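Following the close of the March intake, I have been asked to set out the position on reusable cups at the Droltwood community hall. The new arrangement applies to all hirers of the main room and the kitchen, including those with bookings made under the former conditions.

The hall holds 288 cups, stored in the tall cupboard beside the servery. Hirers may draw up to 80 for a single function without prior notice. Larger quantities should be requested by email at least six days ahead.

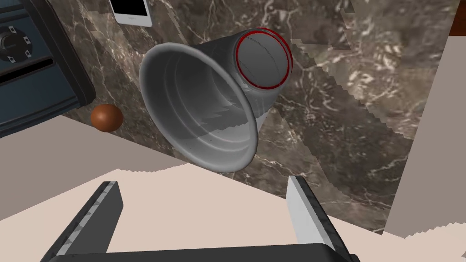
**Hawi Mekonnen**
Facilities Coordinator, Droltwood

Cups are to be washed, dried and returned to the cupboard before the keys are handed in. A charge of $10 applies where the kitchen is left unclean - this has not changed. Rubbish and recycling go in the bins behind the car park, and the lids must close.

I have also received enquiries from the Cullden playgroup regarding the urn. It remains available, though it should be filled from the left-hand tap only. The colour-coded tea towels are for kitchen use and should not be taken to the oval.

Revised hire forms are at the front counter.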